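Who Gets a Vigil?

I keep a list on my phone of the places I've seen on signs. It's not a noble project, I just started doing it one winter and never stopped. 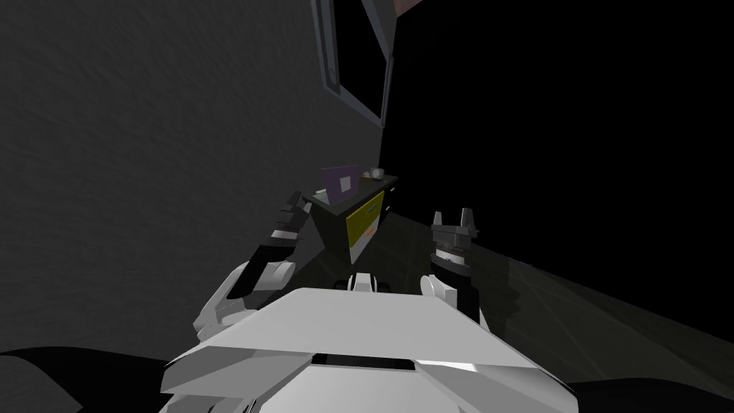 The candles on Hepburn Street

Two summers ago, in July, there was an attack at a street market in Pirell. You probably remember it. My town had candles out by that same evening, all the way down Hepburn Street, and I was there with mine, getting wax on my good shoes. People I'd only ever nodded to at the grocery store were hugging each other. I cried, and I meant it. I'd been to Pirell once, for a long weekend, and I kept thinking about a little bakery where I'd had breakfast (I still don't know if it was anywhere near the market).

Four people died there. Eleven days later a mosque in Dravdale was burned with worshippers inside, and more people died than in Pirell. I waited for the message about candles. I checked the same group chat that had lit up my phone all night the last time, and somebody was asking about a lost cat. I didn't write anything either – I want to be clear about that before I start pointing fingers.

What we said afterward

When I finally brought it up at dinner with friends, I got the answers you'd expect. Dravdale is far away. Well, Pirell is farther, I looked it up. There's always trouble in Dravdale, someone said, and the table sort of nodded, and I nodded too, and then I lay awake being mad about it. If a place is always in trouble, wouldn't that be a reason to have lit a candle years ago?

I think the real answer is that we could picture ourselves in Pirell. We'd eaten the pastries. We could put on the name of the town like a sweater and it fit fine. Saying "I am Dravdale" would have taken more work, and some people on my street would have looked at us funny for saying it. The family two doors down from me goes to a mosque. They came to the Pirell vigil and brought a big thermos of tea for everybody. I think about that thermos a lot.

Small crowds

My cousin lives in Atarine, and they did hold something for Dravdale there. She said roughly 2,000 people had turned out for Pirell and the square was so full she couldn't get off the bus. For Dravdale it was a corner of the same square, a borrowed microphone, and a man reading the names of the dead, slowly, in the rain. She stayed until he finished. She told me she'd only been cutting through on her way to the pharmacy.

I don't want anyone to feel bad for grieving over Pirell. I hate the kind of scolding where you post about one horror and ten people show up to ask why you didn't post about another. Grief isn't a pie! But a vigil is a public thing, and the people who live next to us are watching to see which ones we show up for. They remember. I would.

So I've added Dravdale to the list on my phone, even though I never saw it on a sign, and this March I'm going to knock two doors down and ask if there's anything being planned for the people who died there. I should have knocked back then. I'll bring the tea this time.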